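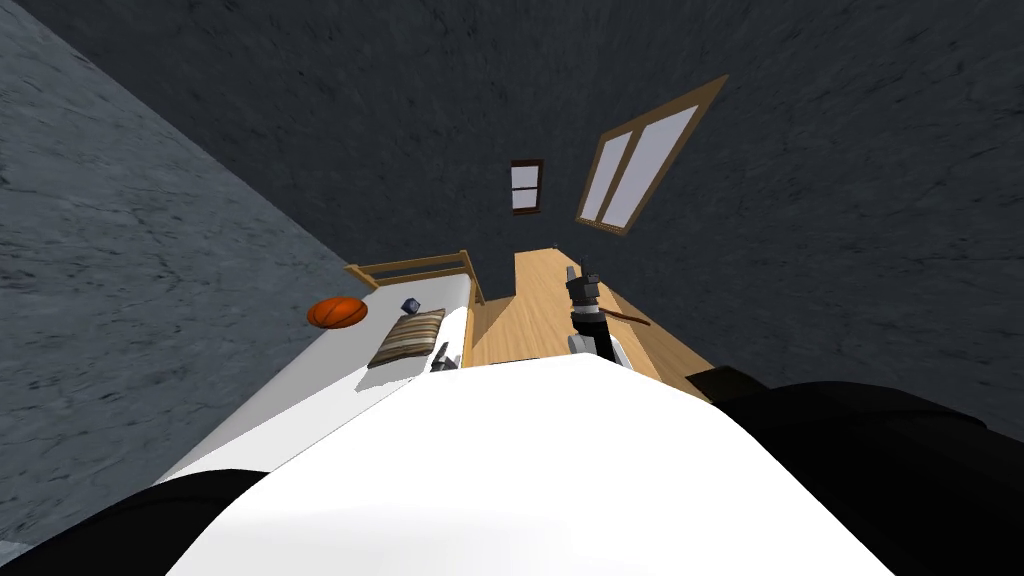
A Monday at the Falell open day

My sister-in-law Mehrangiz has been after me for years to get out of the garden and see something new, so when she rang to say the Falell lab was opening its doors for an afternoon and there were still places going, I said yes before I'd properly asked what it was. Robots for around the house, she said. Well, I'm a retired district nurse and I've made more beds than I care to remember, so I was curious to see what they'd come up with!

The lab is in the old Haddad building, just past the rail bridge, and if you're going to the next one I'd suggest the tram, as the car park was full by half past one and we ended up walking from the library. You sign in at the front, they give you a sticker with your name on it (mine said Zulma, but never mind, I was Zulma for the day) and then there's tea in the foyer until they call your group. They'd had 239 people put their names down, which the young man on the desk seemed a bit overwhelmed by, poor thing.

Our guide was Azadeh Hassanpour, who works on what she called household tasks, and I can't speak highly enough of her. She had a lovely way of explaining things without making you feel silly, and she didn't mind being interrupted, which was lucky with our group.

First stop was the simulation room, and I'll confess I'd expected to go straight to the machines. It's a row of desks and a big screen on the wall, with the blinds down. But this ended up being the part I've talked about most since. Before a robot does a job in a real bedroom, they have it do the job in a made-up one, all on the computer, over and over again. The view on the screen was the robot's own, looking down over its white chest with the two black shoulders either side, and past that a single bed with a striped pillow, a basketball and a tiny blue cube sitting on the mattress. I said to Mehrangiz that it looked like my nephew's room on a good day. There was a nice honey-coloured wooden headboard and a floor to match, though the walls were very grim and grey and could have done with a coat of something cheerful.

When the picture came up, the left gripper was at the edge of the mattress beside the pillow, and the other one was pointing down at the floor near a long brown stick. A gentleman in our group wanted to know why anybody would leave a stick on a bedroom floor. Azadeh laughed and said he obviously didn't have grandchildren. She told us that things on the floor matter a good deal to them, as a person who is unsteady on their feet can come to grief on something very small, and of course I was nodding away at that. I must have written up a hundred falls in my time, and a fair share of them started with a slipper or a walking stick left in the wrong spot.

They change the room about between goes. The furniture shifts, the colours are different, the ball might be up by the pillow or off the bed altogether. Azadeh said the team had 177 layouts at present and were hoping to get to 400 by the end of winter. I asked whether any of them had a cat in it. They don't, and I've put that in the suggestion box.

After that we went down the corridor to the workshop, where Hamdia Gudeta showed us a real arm on a bench. It's called the Didness (I did ask, it's named after the street the first office was on) and she had it passing rolled-up socks from one tub to another. It was slower than I'd pictured, and it dropped a pair, and the whole group went "ohh" as if it were a toddler. You were allowed to steer it yourself with a pair of handles for 90 seconds. I got one sock pair across and was very pleased with myself. Mehrangiz got none and blamed her glasses.

There was a talk to finish, given by Shahla Najafi from Cedico, who are helping to pay for the work. I'd have liked that part shorter, to be truthful, and the chairs were hard, but she took questions at the end and answered them properly. Somebody asked about cost and she said it was far too early to say. I asked if care workers had been spoken to, and she said a few had but they'd like to hear from more, so I left my phone number and Azadeh has since rung me. I'm going back in March for a morning to talk about bedrooms, of all things, and what gets left on the floors of them.

A few practical notes, for anyone thinking of going. It's free but you do need to book. There's a lift, and the staff were very good about waiting for the slower walkers. The simulation room is quite dark and there's a cable cover across the doorway, so mind your feet. The lemon slice in the foyer was homemade and had all gone by three o'clock.

Zulema Figueroa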